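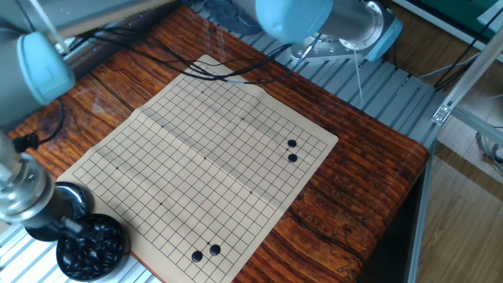

One buyer in Denduvthorpe wrote that the mouthpiece was easier to seal her lips around than the one the hospital gave her, and that the numbers on the chamber could be read without glasses. Another gave it four stars and wanted a longer tube.

Stullar Villca Breathing Exerciser
Product code 1087

The Villca is a hand-held breathing exerciser for adults who have been told by a doctor, nurse or physiotherapist to practise slow, deep breaths. It is often used at home after a chest infection or an operation on the chest.

You breathe in through the mouthpiece and a piston rises in the clear chamber. A sliding marker on the side can be set to the level your physiotherapist has given you. The device has no battery and makes very little noise.

In the box
Exerciser with fixed base
Flexible tube
2 mouthpieces
Instruction leaflet in large print 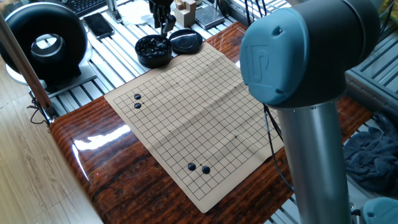 Can the mouthpiece go in the dishwasher?
Wash it by hand in warm soapy water, rinse it and leave it to dry in the air. The tube should only be wiped on the outside.

Replacement parts
Mouthpieces and tubes are sold separately under the Triririx name and fit all Villca models – older ones with the grey base included. Tubes are 53 cm long.

Before you use it
Sit upright. Stop and rest if you feel dizzy. Do not use the exerciser if you are coughing up blood or have sudden chest pain – get medical help straight away. It does not replace an inhaler or any other prescribed treatment. For one person only.

Guarantee
2 years from the date of purchase. Keep your receipt. Opened mouthpieces cannot be returned.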